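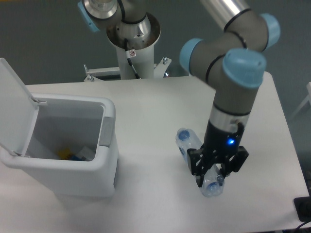
Carmela Toledo
Responsable de l'atelier tri et rangement, Maison Barrios

Petites poubelles de table : vos questions, mes réponses

Depuis que j'anime l'atelier, c'est le sujet qui revient le plus, et j'adore ça ! On croit avoir fait le tour d'une poubelle en trente secondes, et puis on passe la soirée à parler charnières et couvercles. J'ai rassemblé les questions reçues par courriel et celles posées pendant les séances. La page s'allonge de temps en temps, revenez y jeter un œil.

Pourquoi poser une poubelle sur une table ? Ce n'est pas un peu sale ?
Pas si elle est réservée au sec. Papiers froissés, emballages, bouts de ficelle, étiquettes, chutes de tissu : tout cela peut très bien rester à portée de main pendant qu'on travaille. Les épluchures et les restes de repas vont ailleurs, dans un seau qui descend à la cuisine le soir même. Essayez une semaine à votre bureau ou à votre table de couture, vous verrez la différence par terre (chez moi, plus un seul fil sur le tapis).

Avec ou sans couvercle ?
Avec ! Mais un couvercle à charnière, qui bascule et qui reste ouvert tout seul. Pendant l'activité on le laisse relevé, on jette sans regarder, et on referme quand on a fini. Les couvercles à poser finissent toujours sous une pile de quelque chose. Quant aux couvercles oscillants, ils conviennent bien aux grandes poubelles de cuisine, beaucoup moins aux petites, où la trappe mange la moitié de l'ouverture.

De quel côté doit s'ouvrir le couvercle ?
Vers l'extérieur, loin de vous et loin de ce que vous manipulez. Si vous êtes droitier et que la poubelle est à votre gauche, faites-le basculer vers la gauche. Pensez aussi au mur : un couvercle relevé prend de la place derrière ou sur le côté, et si la poubelle est collée contre une étagère il retombe à chaque fois. C'est agaçant au possible.

Quelle forme choisir ?
J'ai un faible pour les modèles plutôt carrés à angles arrondis. Ils se calent bien le long d'un bord, et les coins arrondis se nettoient d'un coup d'éponge. Les rondes sont jolies, mais elles laissent des espaces perdus tout autour. Si votre table est petite, ça compte.

Le blanc, c'est vraiment une bonne idée ?
Oui, et je le défends à chaque séance ! Une poubelle blanche sur une table blanche se fait oublier, la pièce paraît tout de suite plus calme. Pour l'intérieur, j'aime bien le gris, qui pardonne davantage les traces et sur lequel on voit très bien les petites choses de couleur : un bout jaune, un bout bleu, hop, on les repère avant de vider. Efa Wynne, qui tient l'atelier de Truvutdale, préfère les couleurs vives pour que les enfants sachent où jeter. Elle a de bons arguments, nous n'avons jamais réussi à nous départager.

Faut-il mettre un sac ?
Pour du sec, je m'en passe. On retourne la poubelle au-dessus du grand bac et c'est fait. Si vous y tenez, prenez des sacs de 5 litres et repliez bien le bord, sinon le couvercle ferme mal et le plastique dépasse de partout.

À quel moment la vider ?
Quand le fond n'est plus visible. C'est ma seule règle. Trois ou quatre bricoles au fond, on laisse, il n'y a pas d'urgence ! Profitez du moment où vous videz pour trier : le papier d'un côté, le reste de l'autre, selon les consignes de votre commune.

Comment la nettoyer ?
Eau tiède, une goutte de liquide vaisselle, une éponge douce. Passez une vieille brosse à dents le long de la charnière, la poussière s'y installe volontiers. Pour les taches d'encre, une pâte de bicarbonate : 2 cuillères à soupe et très peu d'eau, on laisse poser, on rince. Évitez le côté grattant de l'éponge, il raye le plastique et ensuite tout s'accroche dans les rayures.

Mon couvercle ne tient plus ouvert, je jette tout ?
Surtout pas ! Regardez d'abord la petite patte de la charnière, elle est souvent simplement déboîtée. On appuie doucement des deux côtés et elle se remet en place. Si elle est cassée, apportez la poubelle à l'atelier, nous gardons une boîte de pièces récupérées. Le couvercle complet peut aussi se retirer sur certains modèles, et une poubelle ouverte vaut mieux qu'une poubelle à la décharge.

Et la table autour ?
Videz-la, vraiment. La poubelle dans un coin, ce dont vous vous servez devant vous, le reste dans un tiroir. Une surface mate et lisse s'essuie très vite et montre tout de suite la miette qui traîne. À Trerkau, nous avons une table commune pour 40 inscrits par saison, et c'est ce passage de chiffon à la fin qui permet au groupe suivant de s'installer sans râler.

Combien de poubelles pour un grand plan de travail ?
Une seule pour commencer. On est toujours tenté d'en mettre une à chaque bout, puis on oublie de vider celle du fond. Si vous travaillez à plusieurs, placez-la au milieu du bord, couvercle relevé vers l'arrière.

Les ateliers sont-ils ouverts aux débutants ?
Bien sûr, c'est même pour vous que je les prépare ! La prochaine série commence en décembre, à la salle Girnska. Apportez votre poubelle de bureau telle qu'elle est, on part de là.

Page mise à jour le 15 octobre 2021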